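Workshop notebook -- April

Fan travel planner, fixture import

Spent the morning on the away-trip routes for the Hornthorpe supporters. The cup draw moved their third match to a different ground, so the old ferry-and-train plan no longer works. Joana had already blocked 37 seats on the early crossing. Left those alone for now and rebuilt everything after the port.

New order: Hornthorpe, then Vovatier for the cycling, then Furkatska for the ski relay if there is still snow. Dagný thinks the relay will be moved up the valley. If it is, the bus leg grows by 60 minutes and we lose the evening meal stop.

Kickoff times are still a mess. The import reads local time for football but not for cycling, so the Vovatier stage showed up an hour early on the sample itinerary. Fixed by hand. Barrett wants it fixed properly before the next batch goes out -- fair enough, it's on my list.

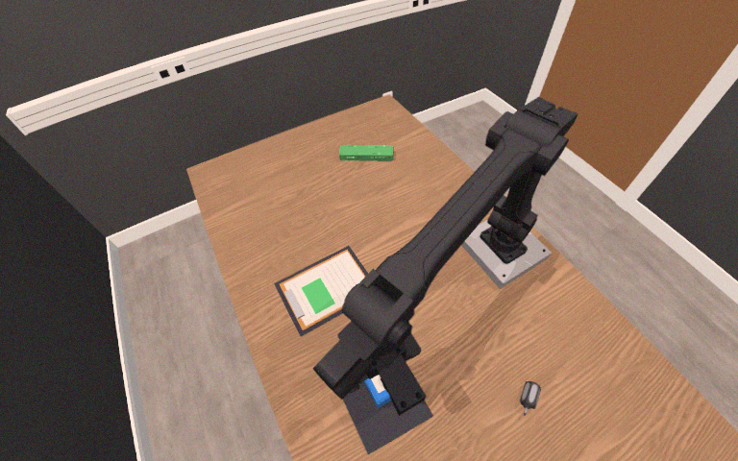 Render: arm on the wood-grain table, base on the light gray plate.

Went through the comments from the last group with Myrtle. Most are about luggage on match days. Several people asked for a later checkout when the game is in the evening. Two hotels in Vovatier will do 13:00, the third has not replied. Try Shoshana, she has dealt with them before.

Haruna regatta: minimum group is 30 for the spectator boat. We are short. Either merge with the second departure or drop the boat and use the grandstand. I prefer the grandstand, better view of the finish and no trouble if the wind gets up.

To do:
time zone field for cycling
ask Dagný for the relay venue, needed before the bus is booked
reprint the Hornthorpe walking map, the north gate is closed
release Joana's seats if the crossing changes again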